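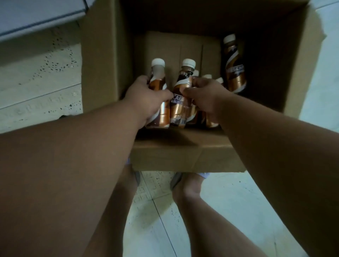 Bottled coffee being handled by hand in an open carton.

Print this page | E-mail this page

JERNADEN PUBLISHES SET-UP AND CARE ROUTINE FOR KIRKUS BOTTLE CELL

Amden site, 12/03/2026. For immediate release.

Jernaden has today put out the full set-up and upkeep routine for Kirkus, the carton cell it runs at its Amden depot. Kirkus is a single robot arm with a two-finger gripper, a carton stand and an overhead camera. It lifts bottled drinks out of open cartons and stands them on an outfeed belt. The routine was written with Ristić, the firm that built the cell and still looks after the arm.

Cell went live in December. Since then it has had one proper rebuild of the gripper and more small tweaks than anyone wrote down, hence the document.

What is covered:

- start of shift checks
- carton stand and flap clips
- setting grip width for a new bottle
- camera and lights
- gripper pads, when to change and how
- what to do after a jam

Start of shift. Isolator on, air on, then wait for the gauge to settle before homing the arm. Fingers open and shut a few times with nothing in them. Listen. A dry click on closing means the left finger slide wants grease. A hiss means the elbow fitting under the wrist has worked loose again, nip it up by hand and then a quarter turn with the spanner. No more than that, the thread is soft.

Carton stand. Cartons go on open side up, flaps out. Cardboard flaps spring back and the arm does not like it, so both side flaps go under the clips before the guard is closed. The inner card panel some cartons have stays where it is. If it has come adrift and is leaning over the caps, take it out and tell the line lead, becuase the camera reads its top edge as a row of bottles.

Grip width. Every new bottle is tried by hand first. Operators take a carton of the real product, reach in and hold a couple of bottles the way the gripper would have to, and note where the fingers fit and where they foul a neighbour. Slim round bottles are the awkward ones. They lean into each other once the carton is part empty and the gap behind the label closes up. Width is then set on the pendant under recipe 1119, which is the base recipe for all slim bottles, and saved under a new name. Do not overwrite 1119. It has been overwritten once already and cost the site a morning.

Grip height goes on the shoulder side of the label, not on the cap. Caps are for finding the bottle, not for lifting it.

"Most of what goes wrong on a cell like this is small and has been seen before by someone on the other shift," a Jernaden spokesperson said. "We wanted it on paper, in the order you do it, with the daft bits left in."

Camera and lights. Shiny labels are the main trouble. A metallic band throws a bright stripe straight up the bottle and the camera takes the stripe for an edge. Fix is to drop the front light and bring up the side ones untill the stripe goes, then re-teach on the caps only. White caps against a dark carton corner read well. Dark caps, less so, and there is a separate page for those. Wipe the camera window with the blue cloth, never paper towel.

Gripper pads. Changed every 14 shifts or sooner if the edges have gone shiny. Guard open, air dumped, key in your pocket. Two screws per pad. Old pad off, scrape the seat, new pad on with the chamfer facing the fingertip. Then run the empty test, then one bottle, then a carton. The pads are a Ristić part and are held in the drawer under the control panel. Last one out of the drawer orders the next bag.

After a jam. Stop, guard open, lift out anything on its side by hand. Check the carton floor for a torn label or a bit of loose board. Check the wrist for twist. If the arm has hit the carton wall hard enough to shift the stand, the stand has to be re-zeroed off the two dowels. Takes a while. Do it anyway, a stand that is slightly off will pick fine at the front and crush at the back corner all afternoon.

Far back corner bottles get their own note. One bottle left standing apart from the rest is the hardest pick in the carton, as the arm comes in close to both walls. Recipe has a slower approach for it, leave it switched on.

Kirkus handles roughly 300 cartons a shift when fed steadily. Jernaden says the aim of the routine is fewer stops and not a faster cell, and there are no plans to raise the arm speed. Ristić will keep doing the yearly service, including the joint grease and the cable change at the wrist. Everything else in the document is done by site operators.

Printed copy is kept on the cell at Amden. Customers running a similar cell from Ristić can ask for the file through thier usual contact. Pages on dark caps and on shrink-wrapped trays are still in draft and will follow.

About Jernaden
Jernaden stores, repacks and sends out drinks and dry goods for shops and vending firms.

Notes to editors
Kirkus is the site name for the cell, not a product name. Visits by arrangement, safety shoes needed.

ENDS

Print this page | E-mail this page

Related items
Kirkus cell goes live at Amden depot
Gripper rebuild: parts list and drawings
Jernaden and Ristić extend service deal
New carton stand clips, fitting note
Amden depot: delivery bay changes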